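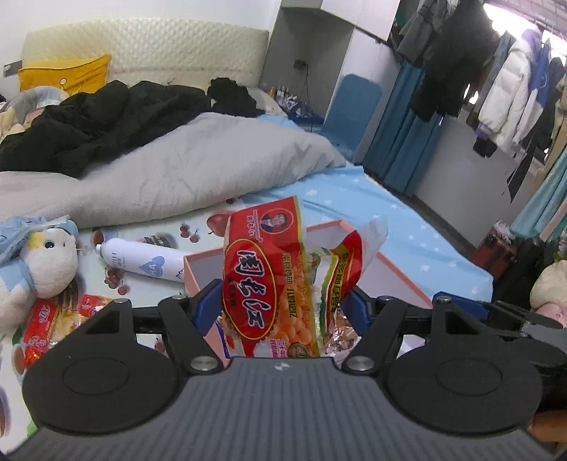 Kyriaki Galanis thinks we should have dropped snack bags from the comparison altogether, as a crinkly bag tells you more about the bag than about the gripper. I went back and forth on this, and I kept them in. Bags are what people have lying around at home, and a finger pad that only does well on rigid blocks isn't much use to me.

**Figure 1.** Hand-held gripper with dark blue finger pads, one on each side of a large plastic snack bag. The bag stands upright in an open box on a bed.

### 4.2 Soft packaging

We tried two sets of pads on the same hand-held body: the stock Cletarard pads and the softer Gkikas ones. Each set got 100 grasps on bags, all in bedrooms and kitchens at the Baltavholm site, with the clutter left as we found it. A grasp counted if the bag cleared the rim of its box and stayed up until the operator said stop.

The Cletarard pads lost the bag 43 times - a lot more than I'd guessed from our bench tests. Most of those were slow slips, where the film slides a little, the air inside shifts, and the pads end up holding a fold. The Gkikas pads did better on bags but they pick up dust fast, and I got pretty tired of wiping them down between runs.

Kyriaki's point does hold for the force readings. A half-full bag and a tight one give such different curves that I wouldn't average them, so Table 3 keeps them apart. The Braltent controller logs at 1000 Hz, plenty for seeing the slip start, and we used the same closing speed for both sets of pads. Rigid items are in Section 4.3.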